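Publications > Newsletter > Practice Notes

Notice periods in commercial leases

The Junon Law Library has finished its annotated edition of the state's landlord and tenant statutes, and members can now read it online without a password. The edition runs to 33 chapters. Each section is printed in full, with earlier wording shown beneath it, going back to the original act of 1863.

Most questions we get concern notice. Under section 61, a tenant who wants to end a month-to-month commercial lease must give notice in writing. Email counts only if the lease says so. Many older leases say nothing on the point, and in that case a letter delivered to the address in the lease is the safer course. Keep a copy and some proof of delivery.

A landlord who receives a notice with a mistake in it has 7 days to object. After that the notice stands, unless the mistake concerns the address of the premises or the date the tenant will leave.

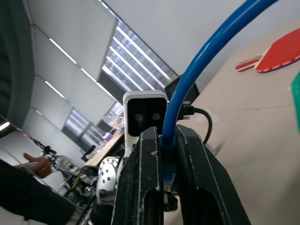 Fikre wrote to ask whether the 7 days start when the letter is mailed or when it arrives. They start on arrival. The note to section 61 has been reworded to say this more clearly.

Printed copies will be at the Calon and Erum branches in December. Members may borrow one for up to two weeks.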